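Olari Lectern Bible Stand, Model 3171

The Olari stand holds a large-format Bible, lectionary or altar missal open at a comfortable reading angle. It is supplied to parishes, chapels and religious houses by Leemans Church Furnishings and is suitable for use on an altar, a side table or a reading desk.

The sloped plate is 18 inches wide and carries books of up to 7 pounds. A raised lip keeps the volume in place when pages are turned, and the felt base protects linens and polished surfaces.
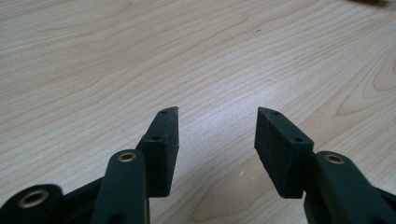 The Olari is offered in three finishes: natural, walnut and black. Congregations that wish to match existing furniture should request a finish sample before ordering. A pale wooden tabletop is best paired with the natural finish, while the walnut is intended for darker sanctuaries. All finishes may be cleaned with a soft, dry cloth. Furniture polish and candle wax remover should not be used.

Price: $62.00 each. Engraved dedication plates are available at extra cost and are limited to two lines of text. Engraved items cannot be returned.

Orders for Easter should be received by the end of February. The matching Flunside hymn board and Zomavik offering plate are listed separately under Sanctuary Accessories.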